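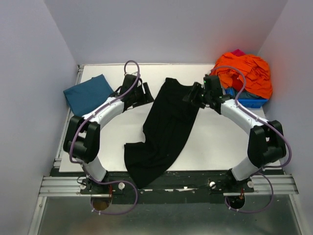

**Clothes folding** is the practice of laying a garment flat and doubling it over along one or more lines so that it takes up less space and holds its shape in storage. It is usually the last stage of doing laundry, after washing, drying and, for some fabrics, ironing. The word is also used for the finished form of the garment, as in "a shelf fold" or "a drawer fold."

Folding is done at home, in laundries, in clothing stores and in factories where new garments are packed. The methods overlap a good deal, but the size of the finished piece and the amount of time allowed for it differ from one setting to another.

## Preparation

Most methods begin with a garment that is fully dry. Cotton that goes into a drawer damp can pick up a musty smell within a day or so, and thick parts such as waistbands, cuffs and pocket linings dry later than the rest. Buttons and zippers are generally closed first. Sleeves and pant legs that have turned inside out in the wash are pulled through.

Clothes that come out of a dryer or basket are often sorted into piles before any folding starts. Sorting may be by owner, by kind of garment or by where the pieces will be stored. Dark clothes are sometimes left until last in home laundries, as inside-out seams and small marks are harder to see on black or navy cloth under indoor light.

## Work surface

A flat, smooth surface gives the most even result. Tables, counters, beds and ironing boards are all used. A bed is wide enough for sheets but soft, and a garment tends to sink into it when pressed. A table is firmer and allows the folder to stand upright. If the table is narrower than the garment is long, the lower part can hang over the front edge while the upper part is arranged, and is then drawn up onto the surface for folding.

A light-colored surface makes the outline of dark clothing easier to follow, and the reverse is true for white clothing. Rough wood and unfinished edges can snag knits.

## Flattening

A crumpled garment has to be opened out before it can be folded. The usual way is to find two points that belong together, such as the two shoulder seams of a shirt or the two ends of a waistband, and lift the garment by them. The weight of the cloth pulls out the larger creases. The garment is then lowered onto the surface, starting with the hem, and smoothed outward from the middle with the flat of the hand.

When the garment is bunched so tightly that its parts can't be told apart, one corner is picked up first and the rest is allowed to fall. A collar tag, a button row or a drawstring usually shows which end is which. Long-sleeved tops and pants can look alike in a heap, as both have long tubes of cloth joined to a wider section. Following one tube to its end will show either a cuff or a leg hem.

Shaking the garment once or twice before laying it down also helps, particularly with fleece and heavier cotton.

## Common folds

### Shirts and sweaters

In the standard shelf fold, the shirt is laid face down. One side is turned in toward the center, and the sleeve is laid back over it so that it runs down the length of the body. The other side is treated the same way. The lower half is then brought up to meet the collar, and the shirt is turned over. Long sleeves may need a second bend at the elbow to keep the cuffs from sticking out at the bottom.

Short-sleeved shirts follow the same steps, with the sleeves simply turned in along with the sides. Sweaters are folded more loosely, and hard creases are avoided in thick knits.

Hooded sweatshirts are folded with the hood either laid flat across the back before the sides are turned in, or tucked down into the neck. The first is quicker. The second makes a thicker bundle but keeps the top edge straight.

### Pants

Pants are folded lengthwise first, one leg over the other. Dress pants are matched along the existing creases, which puts the inseams and outseams together in the middle of the leg. Jeans and casual pants are matched at the waistband, and the point of cloth at the seat is tucked in to make a straight edge. The legs are then folded in half or in thirds from the hem.

Leggings and thin knit pants tend to slide apart after folding and are often rolled.

### Small items

Underwear is folded in thirds or left flat. Socks are paired and either laid together, folded over once or turned down at the cuff. Turning the cuff down keeps the pair together but stretches the elastic over time.

### Sheets and towels

Flat sheets and towels are halved until they reach shelf size. Fitted sheets are folded by tucking the four corners into one another, laying the sheet down as a rectangle and squaring off the elastic edge before folding it further.

## Rolling

Rolling is an alternative used mainly for luggage and deep drawers. The garment is folded lengthwise into a strip and rolled from one end. Rolled T-shirts fit into gaps that flat pieces do not, and they can be stood on end in a box. The method suits soft knits. Stiff shirts and lined jackets come out badly creased and are normally hung.

## Folding boards

A folding board is a hinged set of panels used to give every piece the same width. The garment is placed face down on the board, and the side panels are swung in one after the other, followed by the lower panel. Stores use them to keep table displays even. The Cekum board, sold in adult and child sizes, has 3 panels across and one below. The Restex board has a plain center plate and 2 side flaps, with the final fold made by hand. A sheet of stiff cardboard cut to the wanted width serves the same purpose.

## Commercial practice

Laundries that charge by weight usually offer folding as part of the price, and the folded clothes are returned stacked and wrapped. Ong Laundry in Bombridge, which handles hotel and household work, sets a shelf fold for all tops unless the customer asks for hangers. Its order sheet has a separate line for items to be left unfolded, such as pleated skirts and beaded tops.

Zahira Teoh's handbook *The Linen Room*, written for small laundries, recommends folding by kind instead of by customer basket whenever tags allow it. Teoh timed one worker through a mixed load of 220 pieces and found that most of the delay came from opening out tangled garments, with the folds themselves taking less time. She advises taking clothes out of the dryer one at a time where there is room to do so, and placing long-sleeved pieces in their own pile.

Factory folding of new shirts adds pins, clips, tissue and a card insert. The finished piece is narrower than a home fold and is meant to show the collar and the top buttons.

## Storage

Folded clothes are stored in horizontal stacks or upright rows. Stacks are common on open shelves, with the folded edge facing out so that a single piece can be drawn from the pile without catching its neighbors. Tall stacks lean and press creases into the lowest pieces. Upright rows are used in drawers and allow each garment to be seen from above, though the row may slump once several pieces have been taken out.

Heavy knits are kept folded because hanging stretches the shoulders. Woven shirts, dresses and jackets are more often hung. Clothes put away for a season may be refolded along different lines halfway through to keep a single crease from setting.

## See also

- Clothes hanger
- Ironing
- Laundry basket
- Linen closet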